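3. Building and trying the paired tools

3.1 The workshop and what we set out to make

The tools in this paper were built in the shared workshop at Jellulthorpe, where members pay a small monthly fee and get bench space, a laser cutter that mostly works, and a shelf each. We mention this early because it shaped nearly every choice that follows. A part that could not be printed overnight on the club's own printers, or bought from an ordinary hardware shop, was dropped from the design. We wanted a pair of hand-held grippers that one person could pick up and use at a table, recording what the hand does so that a small arm could later be taught the same job. We also wanted the build to be repeatable by someone with a free month of evenings and no machine shop, and we are delighted with how far that took us.

The design goes by the name Mosow, after the shelf label of the first box of parts. It has gone through several versions, and only the last two are worth describing. The first of these, Mosow A, had a closed shell and a thick handle. It was strong and quite pleasant to hold, but the shell trapped heat and the whole tool had to be taken apart to reach one screw. Mosow B, the version used for all the sessions reported in Section 4, keeps the same finger spacing and changes almost everything behind it. The housing is now vented, the fingers come off without opening the body, and the tracking marker sits higher, where the user's wrist is less likely to hide it.

3.2 Shell and fingers

The shell is printed in two halves that meet along the long side. Our early prints split at this seam, and we spent a good part of March trying glues before a member suggested we simply turn the halves round on the print bed so that the layers ran across the join. The seam has held ever since. We still find this slightly embarrassing, and pass it on in the hope that it saves another group the same few weeks.

Each finger is a flat beam with a textured pad on the inner face. Smooth pads let small wooden parts twist as they were lifted, and very soft pads caught on the edges of plastic trays and dragged them along. The pattern we settled on is a shallow cross-hatch, printed directly into the pad. It wears down with use, and we treat the pads as things to be thrown away. A fresh set takes around 25 minutes to print, and we keep a bag of them under the bench.

We tried two finger colours. The cream ones came first, printed from a reel that had been left in the workshop. The dark grey ones replaced them on some tools when that reel ran out. We had expected the colour to matter for the recordings, as a pale finger can get lost against a pale table, but in our trials the two sets were equally usable. Groups building their own should feel free to use whatever reel is to hand.

The opening of the fingers is driven by a trigger and a return spring. The spring gave us more trouble than any other bought part. A stiff one tires the hand within a few minutes, and users start to rest the tool on the table between moves, a habit that then turns up in the recordings and has to be trimmed out. A weak one leaves the fingers half shut. After trying everything in the drawer we chose a spring that closes firmly in the last part of its travel and is light before that. Users who were handed the tool without any explanation tended to find this comfortable straight away, which pleased us no end.

3.3 Where the work is done

All sessions took place in the large open room on the first floor of the building, on a round wooden table set well clear of the walls. A round table was not our first pick. We began with a long bench against the wall, where there is power and good light, but the person working could only stand on one side of it, and every recording came out with the same reach and the same angle of approach. At the round table a user can stand anywhere, and a second tool can be brought in from another side without elbows clashing. 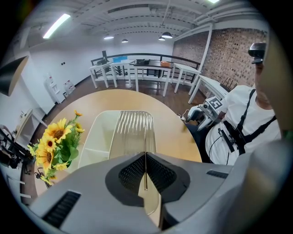
The choice of objects followed from the kind of jobs that members told us they would like help with. Most of these were dull, in the best sense: lifting a part out of a tray, setting it down on something raised, clearing a table before the next person needs it. We therefore kept to household and workshop items, and bought nothing specially. Clear and ribbed plastics were included on purpose, as they are hard for depth cameras and we wanted to know early whether marker tracking alone would carry us through. Small wooden blocks were cut from offcuts and sanded by hand, so no pair is quite the same size.

We also left the table dressed with things that play no part in the task. A room used by many people is never tidy for long, and a policy taught on a bare surface would have been of little use to us. Decorations and lamps were moved between sessions by whoever was setting up, with no plan behind the moves beyond keeping the middle of the table reachable. In later work we would like to record these changes properly.

3.4 Markers and wearable cameras

Each tool carries a black-and-white printed marker on top. We used a flat marker on Mosow A and lost track of it whenever the wrist rolled past a certain point, which happens all the time in natural handling. A cube, with a different pattern on each exposed face, fixed most of this. The cube is hollow and light, and it is held by a push fit so that it pops off when knocked instead of snapping. It was knocked often. We recommend printing spares, and we recommend matt paper for the patterns, as glossy paper picked up the strip lights and washed out at low angles – a fault that took an entire evening to find.

The user also wears a camera on the head and another on a chest harness. The head view follows attention and the chest view stays steadier, and having both let us recover stretches where an arm blocked one of them. The harness comes from Makhubela, a maker of straps and bags on the same street, who sewed ours to a paper pattern. The padding on the first one was too thin for long sessions. The second is much better, though the cable still hangs down at the front and can catch on a table edge when the user leans in. We have not yet found a route for it that suits both tall and short people.

Network recording was handled over a local router kept in the same room. We tried the building's own wireless first and gave up after two sessions with missing stretches. With a dedicated router the streams stayed together well enough that a clap at the start of each take was all we needed to line them up.

3.5 A placing task

The first task we trained on was placing a wooden block on top of a low box. It sounds trivial, and it is a lovely test. The top of the box is raised from the table, so the user has to judge height as well as position, and the block is small enough that a careless release can tip it. The box has rounded corners and stands on short feet, so it shifts if pushed sideways, giving a plain sign that the approach was too low.

Users were asked to work at whatever pace felt natural. We gave no instruction on which side to stand. Each person did a short practice period and then a block of recorded takes, with a rest whenever they wanted one. In all, 22 members took part, and 80 takes were kept after the checks described in Section 4.1. Takes were thrown out when a marker popped off, when a cable snagged, or when the user stopped to talk, and this last was by far the most common cause. It is a friendly workshop.

The tools may be used singly or in pairs. With two in play, one can hold back and give a close view of the table while the other does the work from across it, as in Figure 1. We had planned this only as a way of checking finger alignment, but the extra view was so useful that we kept it for the rest of the study.

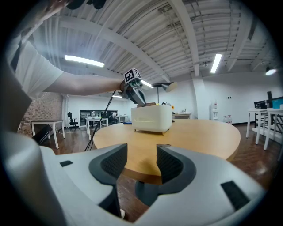

Figure 1. Two hand-held grippers at the round table, one with its fingers over the wooden block on the white box. The marker cube is mounted on top of the far tool.

What struck us most was how differently people let go. Some opened the fingers slowly and lifted straight up. Others opened fast and swept the hand away to one side, trusting the block to stay put. Both styles appear in the kept takes, and we made no attempt to favour either. Section 4 looks at what the trained arm made of this mixture.

3.6 Notes for those building their own

The full set of printed parts, with the cutting list for the marker cube, is held by the workshop and was last revised on 4 May 2020. A second group, at the Wallunmont tool library, has since built a pair from these files. They changed the trigger to suit left-handed users and sent the new part back to us, and we now print it as standard. They also reported that the vents clog with sawdust if the tools are stored near a saw. Ours live in a drawer and have stayed clean, but a scrap of mesh behind the slots would be an easy addition.

Two smaller points may help. The screws holding the fingers should be done up by hand only, as the plastic around them creeps if they are forced. And the rod at the front of the body should be fitted last, after the cable has been pushed through, or the whole front has to come off again. We have done this more times than we care to say.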